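Umwood Residents' Kitchen
Guidance on fruit, sauces and clear worktops

Residents using the shared kitchen are asked to read the following notes before preparing food. They apply to breakfast and to the evening session on Monday.

Bananas
Keep bananas at room temperature and away from other fruit, as they hasten ripening. A banana may be opened from either end. Where the stem is tough, do not force it; pinch the opposite tip and draw the peel back in wide strips. Leave the lower part of the peel in place as a holder until the fruit is needed. Once opened, a banana should be eaten or sliced promptly. Slices intended for a fruit salad keep their colour longer with a little lemon juice.

Soft fruit
Strawberries should be stored unwashed in the refrigerator and rinsed in a colander shortly before serving. Remove the green tops after rinsing – otherwise the fruit takes in water. A portion of 200 g serves two people.

Setting out
Place colanders, bowls and plates on the table before any food is brought from the store. Bottled sauces may be set on a plate, which catches drips and is easier to wipe than the table.

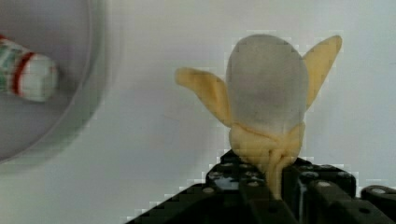
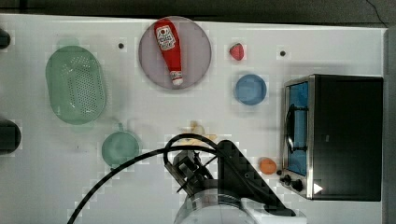 Halima Biwott writes that the advice on bananas omits the freezer. In her experience, very ripe fruit should be peeled first, cut into short lengths and frozen on a tray before being bagged, as a banana frozen in its skin is most unpleasant to peel. She adds that the pieces go straight into porridge or a cake mixture. This advice has been adopted and will appear in the next printed sheet.

Sauce bottles
Wipe the neck and cap of each bottle after use. Ketchup that has dried under a cap loosens in warm water. Return opened bottles to the refrigerator door if the label so directs.

Peelings
Banana peel and strawberry tops go into the food waste caddy – never into the sink. The caddy is to be emptied each evening and its lid left closed.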